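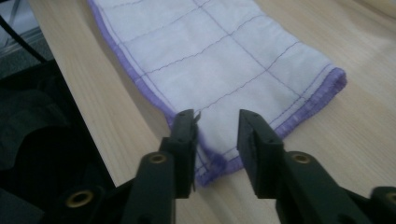 Figura 4. Paño blanco con pespuntes de color morado y ribete violáceo, sobre un tablero de madera clara.

3.2. El adorno masculino en el discurso comercial

El corpus reúne 60 piezas publicitarias de gemelos, sellos y alfileres de corbata difundidas por las firmas Skallach y Pevitz. La codificación corrió a cargo de dos analistas independientes, con arreglo al protocolo de Kaczorowski descrito en el apartado anterior.

En 24 de las piezas, el argumento principal es la herencia familiar: el sello se presenta como objeto recibido del padre y destinado al hijo. Otras 13 apelan al ascenso profesional, con un léxico próximo al de la relojería. El resto combina ambos registros o prescinde de texto.

Cabe señalar que el término «joya» apenas figura en los anuncios de Skallach, que prefiere «accesorio» o «complemento». Kasprzak interpreta esta elusión como vestigio de una asociación entre joyería y feminidad todavía vigente en el mercado. Los datos de Pevitz matizan dicha lectura, dado que la firma emplea «joya» sin reservas en los catálogos dirigidos a compradores jóvenes.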